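Wanted: people who like picking stuff up (paid, part time)

Hi! I run the tryout program for Cunero, a pair of hand-held grippers made by Helport. You hold one in each hand, you squeeze, and the fingers close on whatever's in front of you. The recordings get used for teaching robot arms to do the same job. We're getting the second version ready for sale and I need a fresh group of testers at our Flekberg workshop, starting in November.

You don't need to know a thing about robots. Really. One of my best testers last round came from a bakery, and she found a problem with the squeeze handle that all of us had walked right past (it's fixed now, thank you!). What I need is patience, two reasonably steady hands and a willingness to tell me when something is annoying.

A session lasts 2 hours with a break in the middle. You stand at a table and work through a list of small everyday jobs – hanging up a cap, folding a towel, moving cups from one spot to another – and you do each one over and over. Last round we got through 408 recordings and I'd love to beat that. 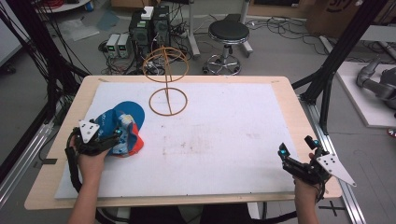

Soft things are the hardest, I should warn you. Fabric slides and bunches up and never lands the same way twice, so plan on being a little clumsy for your first session. Everybody is, me included, and we don't grade you on speed. At the end you fill out a short form about your wrists, your grip and anything that bugged you, and then we talk it over for a few minutes.

Pay is $85 per session, and I'm asking everyone to sign up for five of them so we can see how you feel once the grippers are familiar. Goossens handles the payments for us, so you'll get a bit of paperwork from them before you start.

You should be 18 or older and OK with standing. If you've had wrist or thumb trouble lately, please skip this one – there'll be other rounds. Left-handed people, I want you especially! We had hardly any last time.

To sign up, use the contact form on this page and put "Cunero tester" in the subject line. Tell me which hand you write with and whether mornings or evenings suit you better. I go through the messages every Thursday, so give me a few days to get back to you.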